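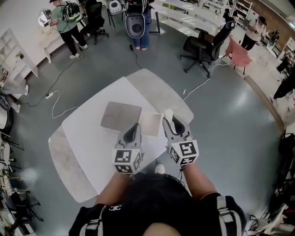

Weidemann told us to leave the gloss alone, that a shiny gray floor bounces light back up and saves on lamps, and I don't buy it. They sold us the coating, so of course they like it. We have the ground floor at Grona, tall white room, mezzanines down the sides, white tables in the middle. People work standing at those tables all day, and several complain of tired eyes. The floor picks up every light over it. Has anyone really fixed floor glare, or is matte just the next thing they want to sell me?

Posted by plainceiling, 10 September 2020

tworags
Check that it's the coating first. Ours looked like a mirror for months and the cleaning crew had been putting down a polish. It was called Drunard, I think. We stripped a small patch by the door and the floor under it was much duller. If your patch looks the same after a good scrub, then it's the coating and you can be mad at Weidemann.

I'd also put something gray and dull on the tabletops where people look down the most. White tops glare too, and people blame the floor for it.

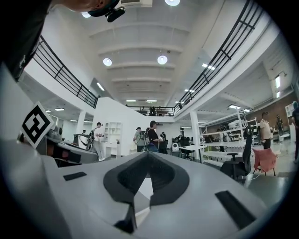
lowbeam: Before anyone touches the floor, turn off the lights one kind at a time. In a room with round lights and long tubes both going, you don't know which ones are bothering people. Stand at a table and look down while somebody works the switches. We did that in April and left two of the tubes off for good — cost us nothing. I doubt it will cure tired eyes, but the streaks on the floor got a lot weaker.

A white ceiling and white walls will throw plenty of light around with or without a shiny floor. Ask Weidemann how many lamps the gloss saved. I asked our contractor the same thing and never got a number.

If you still want matte, Jidora makes a topcoat. We paid $281 for enough to do one end of the room, and it took 2 coats. It scuffs, and the scuffs don't wipe off the way they did on gloss. I'm not sure I'd do it again.

grayboots
just buy rugs

plainceiling
Rugs under work tables sounds like a good way to trip somebody. I'll scrub a patch and try the switches before I spend a dime. Still not convinced on the topcoat.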